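Progress report on the Bruditach oral history and recipe project, second half-year

Saturday, January 26, 2019
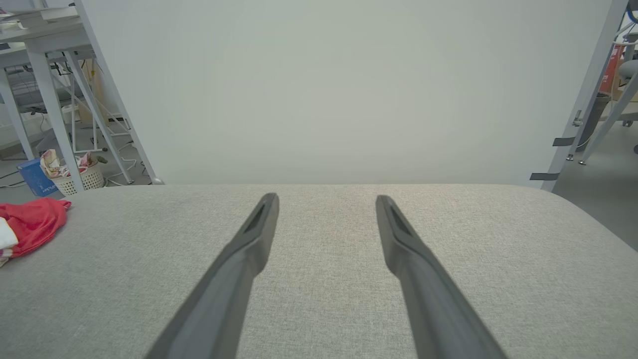
Hi all, and thanks again for the money and for being so easy about the report format (the last funder I wrote to wanted it in a spreadsheet, and I nearly cried). We've now recorded 15 people talking about the food they grew up with in Bruditach, which was the number I promised you for the whole year, so I'm pleased. A lot of that comes down to how people are made to feel when they arrive. Everybody talks better sitting on something soft, and pale gray upholstery like this, with a rounded edge that doesn't dig into the backs of your knees, has done more for my interviews than any list of questions. On the hard kitchen chairs I was getting twenty minutes out of people before they started shifting around. Now I have trouble getting them to go home!

So, where things stand. The recordings run anywhere from forty minutes to almost three hours. The three-hour one is a woman who worked in the cannery kitchen and remembers every single lunch, and I wouldn't cut a word of it, though I'm going to have to. Typing them up is slower than I told you it would be. I said in my application that I could do one a week, and I can't. People talk over their spouses, they switch languages halfway through a sauce, and they say "you put in the usual amount" and then hold up a hand, which doesn't help me at all on audio. I've finished nine transcripts. The other six are in rough shape, meaning I've typed what I could make out and left gaps where I need to call the person back.

Simão Guerreiro has been checking the Portuguese parts for me. He grew up two streets over from half the families and he catches things I'd never catch, like a word for the crust at the bottom of the rice pot that I'd been typing as somebody's last name. I budgeted for a few hours of his time and we've used all of it already, so I'd like to move some of the travel money over to him if that's okay with you. I've barely touched travel. Most people would rather come to me than have me look at their kitchen.

The recipes themselves are going well but they're messy. We have four versions of the Matos family fish stew and not one of them agrees on the potatoes. Two of the cousins aren't speaking over it, and I was only partly joking when I asked whether I could record them together. My plan is to print all four, side by side, with the name of the cook on each one and no ruling from me. I cooked them all in November and they were all good. (The one with vinegar was best. Please don't put that anywhere the cousins will see it.)

I did have one real find. The oldest written recipe anybody has brought in is a quince paste copied into the back of an account book, and the first page of the book is dated 1778. I don't know yet whether the recipe is anything like that old. The handwriting in the back looks different to me, and the ink is a lot darker, so it could easily have been added by a granddaughter or somebody later on. I've asked the paper conservator at the county library to take a look. The family is happy for us to photograph the pages but the book stays with them, and I think that's right. It lives in a bread box.

Now the things that didn't go so well. I'd planned a cooking day in the fall at the Grukska hall, and we had to drop it. The stove there has two working burners and the oven door has to be held shut with a chair, and I should have gone and looked before I printed the flyers. I'm out the cost of the flyers and one deposit on folding tables, which I'm still trying to get back. We'll do it in June instead, in the school kitchen, which has six burners and a dishwasher. I've been in and turned them all on.

I also lost part of one interview when the recorder filled up. It was my own fault -- I hadn't cleared the card from the week before. She was very kind about it and is coming back to tell the bean story again, though she warned me it'll be different the second time. I now carry a spare card taped inside my notebook.

On the book: Destevo, the print shop, has given me a price for 1000 copies with a sewn binding, so it'll lie flat on a counter. They've also quoted me for glued, which is cheaper, but every glued cookbook I own has fallen apart at the pancakes. I'd like to go with sewn and skip the color section, and put the photos in black and white next to the stories they belong to. Let me know if you feel strongly about color. I could be talked into a few pages.

What's next is mostly phone calls and typing. I want the six rough transcripts done before I start any more interviews, even though people keep stopping me at the post office to tell me about their aunt's dumplings and I've got no willpower. After that I'll send you a sample chapter, probably the cannery lunches, and you can tell me whether the cooks' own words are easy enough to follow or if I need to step in more. I've been keeping my comments short and putting them in the margins.

Receipts are in the envelope with the signed forms. The one for butter is correct -- it was a lot of butter.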